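Print this page | E-mail this to a friend

Workshop Tips: Floor and Cable Rules for Rooms Where Robots and People Share Space

These are the house rules we use at Skiltby, cleaned up a little so other small shops can borrow them. They cover the floor, the cords and the hand-held gear. They do not cover guarding for large industrial arms, which have their own standards and need a proper risk assessment.

Mark the floor first. Put down yellow and black tape before any equipment goes in, and treat the tape as a line that chairs, bins and bags stay behind. Wipe the floor with a barely damp cloth and let it dry before taping. On finished wood, try a short piece in a corner and peel it after a day to see if it lifts the varnish. Replace tape when the edges curl.

Keep power strips against a wall or under a desk. If a strip has to sit out on the floor, run its cord along the shortest path that nobody walks, and put a cord cover over any part that crosses a walkway. Never plug one strip into another. Coil the slack loosely and hold it with a hook-and-loop tie. Wire ties pinch the jacket.

Anyone carrying hand-held grippers has both hands full and is watching the work, so the floor matters more than usual. Walk the route once with empty hands. Wear closed shoes with flat soles, tuck in loose straps, and check that a hanging cable can't reach your feet when you bend down.

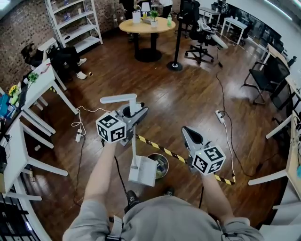 Yanling Guo wrote in to say that her shop at Jikosgate does the floor check out loud, with one person walking and another reading from the card, and that it takes 3 minutes. She would also add a rule against setting drinks on any desk that has a power supply on it.

We have taken up the drinks rule. The reading aloud is a good idea if you have two people free.

Marker cubes and printed tags need some care too. Handle them by the edges, dust them with a dry microfiber cloth, and keep alcohol off the print until you have tested a spare. A scratched or smudged tag should be swapped out. Don't touch it up with a pen.

For robot arms on stands or benches:

- Check the mounting bolts before the first run of the day.
- Keep the stop button where the operator can reach it without leaning over the arm.
- Cut power before changing a gripper or clearing a jam.
- Tell people at nearby desks before the arm starts moving.
- Lock the casters on any chair or cart parked close by.

Write down every trip, pinch and near miss, even the silly ones. Ours go in a plain notebook by the door. Entry 164 was a chair wheel caught on an extension cord, and it got us to move the outlet.

Go over the whole list again each September, and any time the furniture is moved.

Print this page | E-mail this to a friend

This site uses cookies to remember your settings. By continuing to browse you accept their use.

Get the Skiltby tips newsletter once a month. Enter your e-mail address to sign up.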